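Corrigan Toy Library - Frequently Asked Questions

Who may join?
Membership is open to any household in the Ollach school district. Applicants must show proof of address at the front desk.

How many items may be borrowed?
Each household may borrow 2 sets at a time for 28 days. Play food, puzzles and building sets are all included in the standard membership.

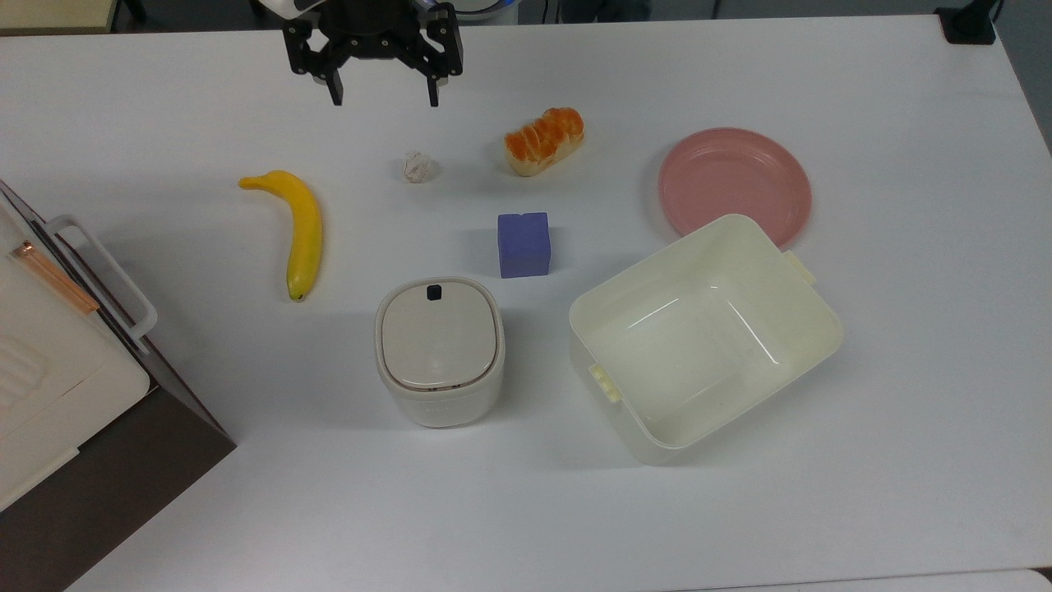 What if a piece is lost?
Please report missing pieces when the set is returned. Small parts are replaced at no charge - larger items are billed at cost.

Is the library open in August?
The desk is closed throughout August. Questions may be sent to Nuala Fitzgerald, Membership Office.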